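Plutix Support Portal
Ticket 84-200: Left gripper closes early on thin handles
Product: Plutix two-arm bench kit, trial unit
Customer: Otholm
Opened by: Wagner Miranda
Handled by: Ronaldo Teixeira
Status: Solved

First message (Wagner Miranda)

Hi! We're in the second week of our trial and having a great time with the kit, so please read this as a report from a happy shop. We set it up for tool return: a tool gets left on the bench, an arm picks it up, the tool goes back on the board. The right arm has been lovely from the first morning. The left one has a habit I can't get rid of. It comes down over a screwdriver, stops a little high, closes, and goes back up with nothing in it. Then it does the whole place motion at the board with great confidence, holding air.

Bigger things are fine. It picks up a roll of tape every time. Software is the October release, and both arms passed the self test.

Reply (Ronaldo Teixeira)

Hello Wagner, thanks for the clear write-up. Could you run the same pick 12 times with each arm and send me the logs? Leave the speed at its default. Also, did anyone swap the fingers on either side after the kit was unpacked?

Wagner Miranda

Logs attached. Right arm: 12 good picks. Left arm: 6. And yes, we did swap fingers on the left, on day two, for the longer pair in the accessory box (they reach into a cup so much better!). I typed the new length into the tool page and pressed save.

Ronaldo Teixeira

The swap explains it. The tool page saves the length to the profile, but the running task keeps the old profile until it is reloaded. Your log has the left arm working with the new length in one task and the old one in another. When the two disagree, contact detection trips early and the gripper closes above the handle. The message for this is only written at debug level, and I've asked for it to be moved up to a proper warning.

Please try these in order:

1. Stop the task and open Tools, Left. Check that the length matches the fingers you have on.

2. Press Reload Profile. Save alone won't do it in this release.

3. Run the short touch-off with the bench clear under the left arm. It takes 84 seconds and beeps twice at the end.

4. Set the left contact threshold back to 200. Your log shows it had been lowered.

5. Put a screwdriver and a pair of scissors on the bench and start the pick again at half speed, left arm first. 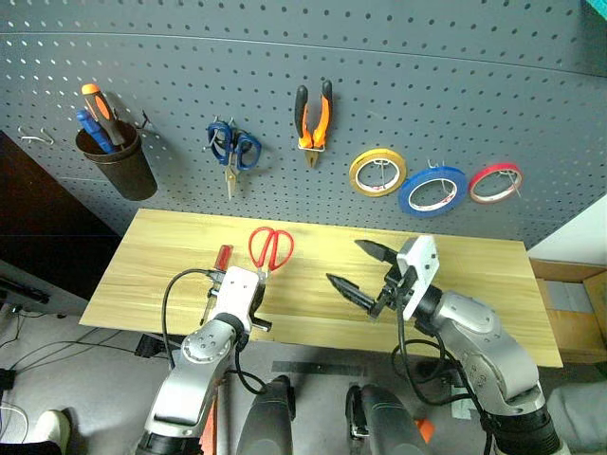

6. If the left arm passes, go back to normal speed and repeat the full set.

Wagner Miranda

Wow, OK, that was quick. Step 2 was the one we'd missed, and the lowered threshold was me, trying to be clever on a late afternoon. Left arm is now at 12 out of 12 at normal speed. Red-handled scissors too, which I'd quietly given up on!

One wish for the list: could the tool page show which profile is live? A line of text would do. Fabbri, our other site, is getting the loan unit after us and I'd love to save them the same hunt.

Ronaldo Teixeira

Great to hear. I've added the request under tool page, live profile, and linked this ticket to it. For Fabbri, export your left profile now and they can import it with the longer fingers already set. Touch-off still has to be run again once the kit is on their bench.

Closing this one. Reply here within 12 days and it reopens by itself.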